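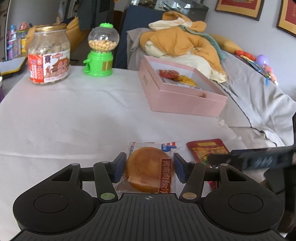

## Minnan-Style Pork Floss Bun (闽南肉松), individually wrapped

If you grew up anywhere near a Chinese bakery you probably don't need me to sell you on pork floss, and you can skip right down to the ordering part. For everybody else, let me try! Pork floss (肉松, or rousong) is pork that has been cooked very soft, seasoned, and then dried and fluffed until it looks a bit like wool and tastes sweet and salty at the same time. Minnan is the southern part of Fujian province, where people put it on rice porridge, in rolls, and in soft buns like this one.

We've carried these at Jelo since we opened the Sturnville shop, and they are still the thing I find myself eating in the stockroom at four in the afternoon with a cup of tea. The bun is round and golden brown with a glossy top, and it comes sealed in its own clear wrapper with the name running down a reddish-brown strip on the right side. It's a soft, slightly sweet bread (closer to a milk bun than a dinner roll), and the floss gives it that savory bite that makes you want a second one.

### How we sell them

- Single bun, from the basket by the register
- Bag of 9, good for a week of lunchboxes
- Case of 50, by order only, so please give us a few days

You're welcome to mix a bag with anything else from the snack shelf. Lots of our regulars do half buns and half savory packets, and Kianoush Tehrani at the counter is very good at putting together a box if you tell him who it's for.

### Keeping and serving

Keep them in the wrapper, somewhere cool and out of the sun, and go by the date on the package. I don't love them from the fridge (the bread goes firm and a little sad). If you want one warm, take it out of the plastic first and give it 15 seconds in the microwave, or split it and toast the cut sides in a dry pan, which takes longer but smells wonderful.

My own favorite is a warm one next to a bowl of plain congee. My son likes his cold with a glass of milk, and I've stopped arguing.

### Please note

These contain pork and wheat. For everything else, including egg, milk, soy and sesame, check the label, and if you'd like help reading the Chinese just ask at the counter or send us a message before you order.

Pickup is at the Sturnville shop, side door after 5 p.m. Cases go out with the Abbasi delivery van along with the rice and the frozen dumplings, so do add those to the same order if you need them.

Aurel Tănase, Jelo Foods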